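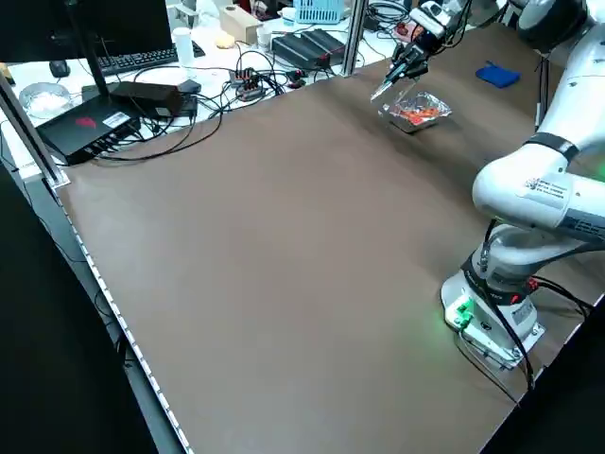 The meeting was opened at 10:15 by Loukia Andreadis, who read the points left open from July and asked if anyone wished to add to them. Present were Loukia Andreadis (chair), Apostolos Koutsoukos, Umesh Semwal and Ariel Yap (minutes). Themis Liapis sent his excuses and a written note, which is treated under point 4. The first wish came from Umesh, who asked that we speak about the big brown table before the money, and this was accepted. He would like the table to look in the evening the same as it looks in the morning, with the blue cloth folded and put toward the far edge and any clear plastic box standing closed. The minutes of July were approved with one correction: the shelf was ordered from Dimitriou, not from Clerketti.

1. The work table

Umesh reported that the brown surface is in good condition but collects crumbs and small pieces of film from opened packages. He proposed that each person who finishes at the table wipes it fully, also along the white strip at the edge, where dirt stays in longer than on the flat part. Loukia asked with what it should be wiped. It was agreed: a slightly wet cloth first and a dry cloth after. No spray until we have read the paper that came with the surface. Apostolos believes he still has this paper at home and will look for it.

Ariel asked whether the metal posts belong to the cleaning of the table or to the cleaning of the room. After some discussion they were given to the table.

2. The white desk behind

The desk is too full. On it there are the monitor, the keyboard and the mouse, and below the monitor the black box with the red logo, with a power adapter lying on top of it. Apostolos said that an adapter should not lie on another warm device. Loukia answered that she has not noticed that the box gets warm, but she agreed that it is not a nice place for it. Decision: the adapter goes to the side, and things which have no use at the desk go into the drawer unit. Apostolos will do this before the next meeting. He asked that it is written here that he will not throw away anything without asking.

3. Cloths, bottles and packages
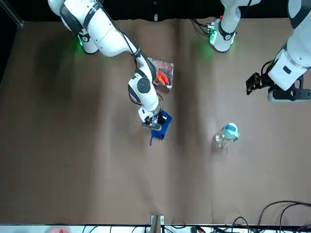
Sorside Workroom — Supplies and Room Care Group

Ariel presented this point. The blue cloths are liked by everybody, but they do not stay folded for long. A cloth that is bunched up in the middle of the table takes the place which the next person needs, and one does not know if it is clean. Proposed rule: folded means clean, crumpled means it goes to the wash. Accepted, with all in favor.

For the washing we compared two offers. Clerketti would collect every second week. Udard asks that we bring the cloths ourselves, but they are cheaper, 31 for one bag against 53. Umesh passes by Udard on his way home and is ready to take the bag until the end of the year. Udard was chosen.

Drinking bottles: Loukia reminded that a bottle on the table must have its cap closed. The clear one with the light-blue cap and the loop is a good type, one can carry it with one finger and it is easy to see how much is inside. The same type will be bought again if it is still sold. Names should be written on the cap, not on the body.

Packages: the clear ones may stay on the table during work. Apostolos does not like it that the film reflects so much when one looks for something orange or red inside, and he would prefer cardboard. Ariel will ask Dimitriou if they have a cardboard box in a similar size. Until then we continue with the plastic.

4. Money

The amount for the year is 3000, of which 633 is still free. Themis writes in his note that he would keep this for a second table surface. Umesh is against it, he finds that one surface which is well cared for is enough. Loukia would like to hear Themis in person — the point is moved to the next meeting and nothing larger is ordered before that.

5. Other

Light: there are paler places on the table top where the light falls on it. Ariel finds this tiring for the eyes. A curtain was mentioned. Apostolos will measure the window.

The key of the drawer unit is again with Loukia.

The meeting was closed at 11:40.

Minutes written by Ariel Yap, 2025-08-31
Read and approved by Loukia Andreadis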